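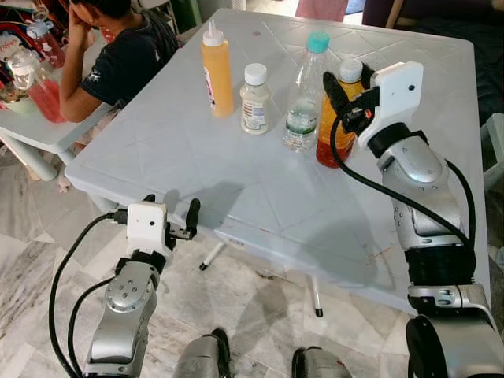
Cuatro botes sobre una mesa blanca, entre ellos uno de salsa de color amarillo anaranjado.

El mercado de Latuheru estrena normas para sus salsas

10 de diciembre de 2021. El mercado cubierto de Latuheru ya tiene ordenanza de salsas. El texto ocupa 49 páginas, más que el plan local de inundaciones, y obliga a los puestos a rotular cada bote con su contenido y la fecha de apertura. Hasta ahora bastaba con oler.
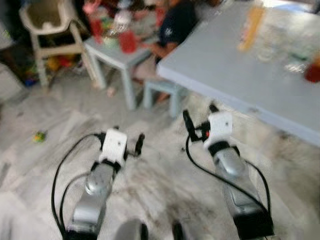
La norma llega tras 174 quejas de clientes, buena parte de ellas por la salsa Kulier, que en unos puestos pica y en otros sabe a melocotón. El fabricante, Hurkier, asegura que la receta es la misma en todas partes — y que prefiere no conocer los detalles.

Gordon Pelletier, portavoz de los comerciantes, calificó la ordenanza de «lectura exigente» y pidió una versión resumida. El ayuntamiento le remitió un resumen de 10 páginas.
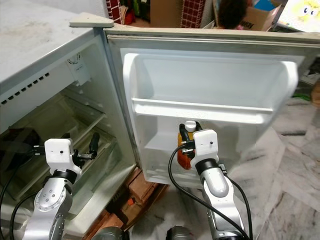
Los botes abiertos deberán guardarse en frío al cierre de cada jornada. Las multas llegan a 648 euros, salvo para la mayonesa casera, que tiene anexo propio. El mercado vecino de Wulura estudia copiar la medida, anexo incluido.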